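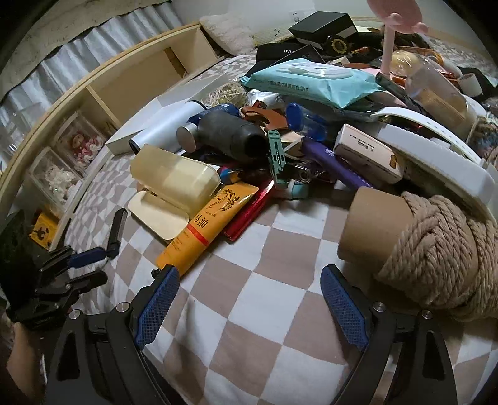
Picking From a Pile: Collecting Grasp Examples With Hand-Held Grippers
Final project report, Home Manipulation group
Written up by Houda Tazi, August 2024

1. Why we wanted messy data

When our group started planning this project in May, we had one set of examples to learn from, the Bernov set, and it was a very tidy set indeed. Every object in it sits alone on a plain surface with plenty of room on all sides. Our first policy trained on it did well on single objects and then fell apart as soon as two things touched. It would close on the gap between them, or go for whatever was brightest — usually the wrong thing.

So we decided to make our own collection, which we named Sosmont, out of ordinary household stuff heaped together on a bed. A bed is a harder place to work than a table. The sheet gives under the fingers, small items sink into the folds, and long items roll when a neighbor is moved. We also liked that a checkered sheet gives the tracking software plenty of corners to hold on to, although that was a lucky side benefit and I can't claim we planned it.

2. How a session runs

The operator holds one gripper in each hand and works through the pile one object at a time. Each grasp, lift and release is saved as one example, along with the finger opening and the hand path. We settled on a few habits after the early sessions, and I'll set them down for whoever picks this up next year:

Start with the fingers wide open and hold still for a moment, so the beginning of the example is easy to find.

Come in slowly. Everyone's natural speed is too fast, mine included, and the path gets jumpy.

Choose from the front and top of the pile first. A tube of cream, a pack of wet wipes or a small box makes a good warm-up before anything tangled, such as rope or string.

If an object slips, keep going and try again in the same example. We threw these away at first and were sorry later, as the second tries turned out to be some of the most useful material we had.

Push the pile back together between rounds and let things land how they land, with labels facing any which way.
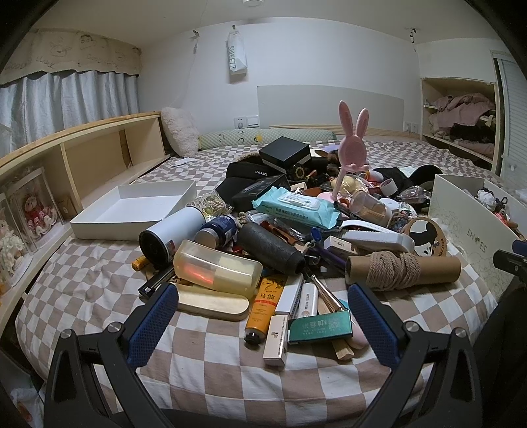

3. What we ended up with

Our goal was 2,000 examples and we finished with 3,110, recorded over 49 sessions. Of those, 742 include at least one failed grasp followed by another try. I did most of the labeling in Hiditz, which was kind to us on the short clips and rather slow on the long ones, and I would ask for a second labeler next time.

The policy trained on Bernov and Sosmont together was noticeably calmer around clutter. It stopped diving into the gaps, and it learned to nudge a neighbor aside before closing, a thing we had been doing by hand without ever talking about it. Soft and stringy objects are still weak. Rope wound around something else confuses it badly, and clear plastic is hit or miss.

4. Things I would change

I would swap the objects more often. By the later sessions we all knew our favorites, and I suspect the model knows them too. I would also spread the work over more rooms and more hands. The people at the Hartley lab have offered us their spare room for the fall, and I would love to see the same kind of pile on a couch or a rug.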